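How a Hand-Held Gripper Teaches a Robot
A visit to the Ranora open day, 2018-09-03

A gripper is the part of a robot that holds things. It works like your thumb and first finger. At the Ranora workshop, visitors can try a gripper with no robot attached to it. A person holds it and does the job by hand.

The gripper has two black fingers. Each finger is a thick block with a flat inner side. When the fingers close, the flat sides press on the object from both directions. A camera on the gripper records the work.
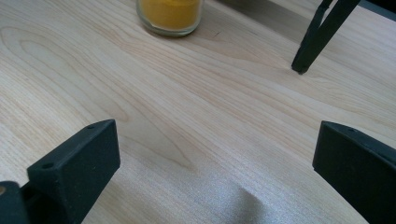
One recording is called a run. Sigrun Solberg, an engineer, showed our group a set of 389 runs. A computer studies the set and looks for patterns: where the fingers go, how far they open, when they close. It needs many runs of the same job -- a single run tells it very little.

Two grippers can share one table. The computer then has to learn two paths and keep them from crossing. Ms. Solberg said this takes longer to learn than work with one gripper.

Rules for visitors at the table:
Keep sleeves rolled up.
Move slowly.
Open the fingers all the way before you reach for anything.
Stop when the engineer says stop.

Each visitor had 10 tries. Yatziri Esquivel, age nine, asked what happens to a bad try. It is kept, but it gets a label so the computer does not copy it.
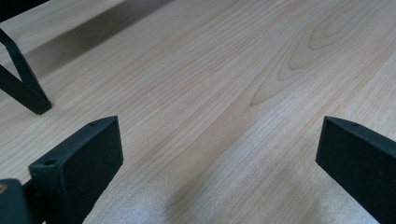
Gripper fingers held open over the wooden table.

The next open day is in November. Children under eight need an adult with them.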